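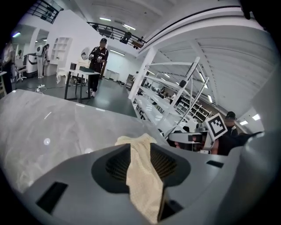
Folding Small Cloths So They Stay Folded

Reading time: 3 min

A small cream cloth is harder to fold well than a bedsheet. The sheet has long edges and enough weight to settle. A knit dishcloth or face cloth has neither, and any error at the first crease is doubled at the second.

Knits stretch more across the rows than along them. Lay the cloth face down and smooth it from the center outward with the flat of the hand. Pulling at the corners lengthens them, and the finished packet will not sit square. Make the first fold across the longer side, then turn the cloth a quarter before the second.

Surface matters. Polished stone and marble-patterned tops let the fabric slide, which helps with smoothing but hurts when matching edges. A sheet spread over the table adds grip. Keep it larger than the work area and ignore its wrinkles unless they run under a crease.
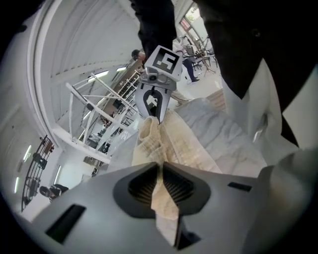 Light weaves have a different fault: they twist. Held up by one end, a thin cloth bunches into a strip, and the corners disappear inside it. Find one corner, follow the hem to the next, and hold both before lowering the cloth to the table. Shaking works on dry cotton of normal weight. It does little for fabric that has been wrung hard.

Storage sets the final size. The Podari open shelf unit has compartments 430 mm deep, so a cloth folded in quarters leaves unused space behind it. Two rows, front and back, solve this. The narrower Nerine insert takes a single row, stood on edge with the fold facing up. A stack of 21 is almost the limit before the lower cloths begin to flatten and spread.

Hutapea sells a folding board for the purpose. It gives consistent widths on woven cotton. On loose knits the cloth creeps as the panel turns, and folding by hand is faster.

Uveck Home, Jan 8, 2021. All rights reserved. Contact | Back to top

We use cookies to improve this site. By continuing to browse you accept our cookie policy.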